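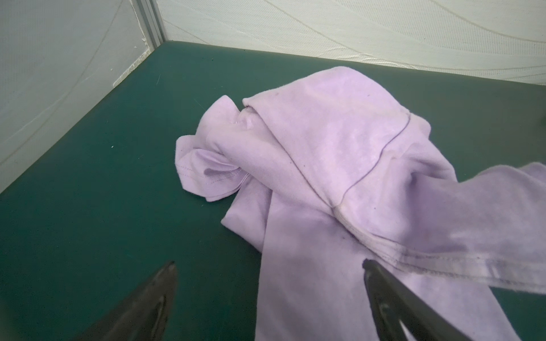

PRESS RELEASE

Peslow publishes the care routine for its Grustholm garment cell

Set-up notes, cleaning intervals and fault sheets are free to download. The workshop at Ekstead opens its doors on Sat 22 July.

EKSTEAD. Peslow, which sorts and prepares second-hand clothing for resale, has published the full set of working notes for Grustholm, the robot cell it uses to pick up, spread and fold knitwear. The notes cover how the cell is set up at the start of a shift, how it is cleaned, which parts wear out and what the staff do when it stops. They can be downloaded without registration and may be copied and changed by anyone who finds them useful.

The cell has a single arm with a two-finger gripper and a small camera at the wrist. It works over a dark green table with pale padded panels at the back and side. Clothes arrive on the table as they come out of the sack, in a heap, with sleeves folded under or pushed up inside the body. The arm has to find an edge it can hold before anything else can happen.

Arben Shehu, who has looked after the cell since it was installed, wrote most of the notes.

"The supplier's manual tells you how to look after the arm," he said. "It's a good manual and we follow it. But the arm hardly ever gives us trouble. What gives us trouble is fluff, worn fingertips and a camera that has been knocked a tiny bit out of line. We had all of that in a notebook and it made sense to type it up."

Start of shift

The morning check takes 7 minutes and is done by whoever is on the early turn. The arm is left switched off for the first part of it. The operator wipes the table from the back towards the front with a dry microfibre cloth, then goes over it again with a lint roller. White lint gets special attention. On the dark green surface even one speck stands out to the camera, and the software has been known to send the gripper down after one.

The fingers are then checked by hand. Each tip is rubbed with a thumb to feel for nicks, and the screws at the base are tried with the short hex key that hangs on the guard. The notes ask the operator to hold a strip of thin card between the closed tips and pull. If the card slides out freely, the grip is set again before the cell is used.

After that the arm is powered up and sent to its home position. The operator looks at the wrist camera picture on the screen and compares it with a printed sheet taped beside it. Both fingers should come up from the bottom of the picture, one at each side, with a clear gap between them. If one finger sits higher than on the sheet, or leans further in, the camera bracket has moved and the calibration page of the notes applies.

The last step is a test lift with a plain cotton cloth. It is kept in a drawer and used for nothing else.

Lint and cleaning

Brushed and fuzzy knits are the worst for lint, and older garments that have started to pill along the hems are not far behind. Peslow now cleans the fingertips after every 100 garments on mixed loads and sooner if the load is mostly fleece or brushed jersey. The tips are wiped with a cloth dampened with isopropyl alcohol and left to dry before the next pick. Sticky tape was tried for a while and dropped. It left a residue that made thin fabric cling when the gripper opened.

The camera lens is cleaned at the same stop. The notes are firm about using a blower first. A dry wipe across a lens with grit on it caused the only lens replacement the cell has needed so far.

The padded panels are vacuumed with a soft brush head at the end of each day. They are there to stop buttons and zips striking a hard wall when a garment is swung, and they give the camera a plain, pale background. They do hold dust, mainly along the stitching and in the join where they meet the table. The seam at the foot of the left-hand panel has become rough and frayed, and a new cover is on order for fitting in November. Until then the notes tell operators to vacuum along that seam without pressing into it, and to trim any thread that hangs over the table.

Lighting

A section of the notes deals with light, which the company says it ignored for too long. The lamps are set so that folds throw a soft shadow. With too little shadow, a heap of pale cloth looks flat to the camera and the gripper closes on nothing. With too much, the shadow under a rolled edge gets read as the edge itself, and the pick lands short.

The test garment for this is a lavender knit shirt. It is pale, slightly fuzzy and has wide hems with a double row of stitching. The operator drops it on the table in loose folds, checks that the hem and the sleeve seam show up clearly on the screen, and adjusts the lamps if they do not. A pale grey jumper did the same job at first, until it was folded and sent out with a batch by mistake.

"I'd tell anyone setting up a cell like this to keep back something awkward and use it every time," said Mr Shehu. "If you test with an easy shirt you learn very little. Ours bunches up, and the seams curve off in odd directions. When the picks are good on that one I'm happy to start the load."

Calibration

The wrist camera is recalibrated once a week, and also after any collision, any change of fingertips and any work on the bracket. The procedure uses a flat target plate laid on the table and takes the arm through 9 set positions. At each one the operator waits for the arm to come fully to rest before pressing the capture key. Hurrying this step is the usual cause of a bad result, and the notes suggest repeating the whole run if there is any doubt about one position.

Table height is checked at the same time. A finger that goes down too far will press on the cloth and drag it. A finger that stops too high takes only the top of the pile, and the garment slips out when the arm lifts. Peslow sets the height on the bare table and then adds a small allowance for thick hems. The allowance is a matter of taste and the figure in the notes should be treated as a starting point.

Fingertips

The fingers are black with a narrow tip and are fitted as a matched pair. They are changed together even if only one is worn. A worn tip is smooth and shiny at the very end and has lost its corner. Once that corner has gone the gripper still manages thick hems but begins to miss single layers, so the fault can hide for days on a load of sweatshirts and then show up as soon as somebody puts T-shirts through.

Changing the pair is a job for one person. The notes give the order of work: stop the cell and lock it off, support the finger before taking out the last screw, clean the mounting face, fit the new finger, tighten by hand and then to the marked torque. The old pair is labelled and kept until the new one has done a full shift.

When it stops

The fault sheets run to a page each and are written for people who have not worked on a robot before. They start with what the operator sees and then give the checks in order. The sheet used most often is headed "Gripper closes and lifts nothing". It goes through lint on the tips, lamp setting, table height and camera bracket, and asks for a call to the technician only after that.

Another covers cloth caught in the gripper. Operators are told never to pull the garment free with the arm powered. The cell is locked off, the fingers are opened with the manual release and the cloth is taken out from the side. There is a separate sheet for loose threads wound round a finger base, where a blade must not be used.

Every stop is written in the log with the time, the garment type and what was done. Olivares, the laundry services firm that supplies Peslow with part of its stock, has been given the same log sheet for the cell it is installing at its own site, so that the sites can compare faults.

What is not covered

The notes do not replace the arm maker's manual and say nothing about the inside of the arm, the controller or the safety circuit. Work on any of these stays with a qualified engineer. The notes were also written for knitwear and similar soft clothing. Peslow does not put coats, or anything with a hood, through the cell, and has no advice to give on them.

Corrections are welcome, and the company expects to put out a second version in November once the new panel cover has been fitted and the cleaning page has been rewritten to match.

Open day

The Ekstead workshop will be open to visitors on the date given at the top of this release, from 9 in the morning until 2 in the afternoon. Mr Shehu will run the morning check, carry out a fingertip change and do a calibration run with visitors present. There is no charge and no need to book. Closed shoes are required on the workshop floor, and long scarves and lanyards must be left at the desk. Children are welcome with an adult.

Printed copies of the fault sheets will be available on the day.

About Peslow

Peslow sorts, repairs and prepares used clothing for resale from its workshop at Ekstead. Grustholm is its first robot cell and is used on weekday shifts alongside hand folding.

Media contact

Questions about this release, and requests to see the cell outside the open day, should go to the Peslow press desk at the Ekstead workshop. Technical questions about the notes will be passed to Arben Shehu.

ENDS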